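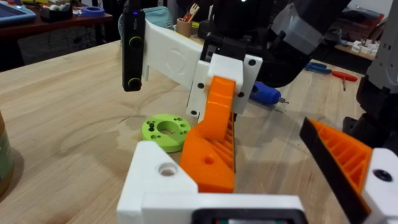 Figure 3. Wrist camera view with the orange fingers fitted on the white gripper base.

4.2 Fitting and checking the fingers

This section applies to the Galtik gripper built by the Hurnmont robotics club. Teams using the older Trnka gripper should go to section 4.5. Allow one club meeting for the whole procedure.

1. Switch off the arm at the wall and wait for the joints to settle. Support the wrist by hand while you do this.

2. Take two orange fingers from the parts drawer. Check the ribbed side of each one for cracks. Small strings left over from printing can be trimmed off.

3. Set each finger on its bracket and start the screws by hand. Finish with the cordless screwdriver on its lowest setting.

CAUTION: Printed holes strip easily. Stop as soon as the screw head sits flush.

4. Press the black pad onto the inner face of the finger – smooth side out – and hold it for 54 seconds.

5. Clear pliers and other hand tools out of the arm's reach. Switch the arm back on.

6. Open the Ereo program and load profile 136. The wrist view should show both fingers. If the picture is blank, enter port 2201 in the camera settings and reload.

7. Place the green ring disk flat on the table and jog the gripper down until the finger tips are level with it. Close slowly. Both pads should touch the disk at the same time.

Note: If one pad touches first, loosen that finger, shift it slightly and repeat step 7. Do not bend the finger to make it fit.

8. Write the profile number and the month in the team log.

Spare fingers are printed in October, before the first practice round. Put cracked ones in the scrap bin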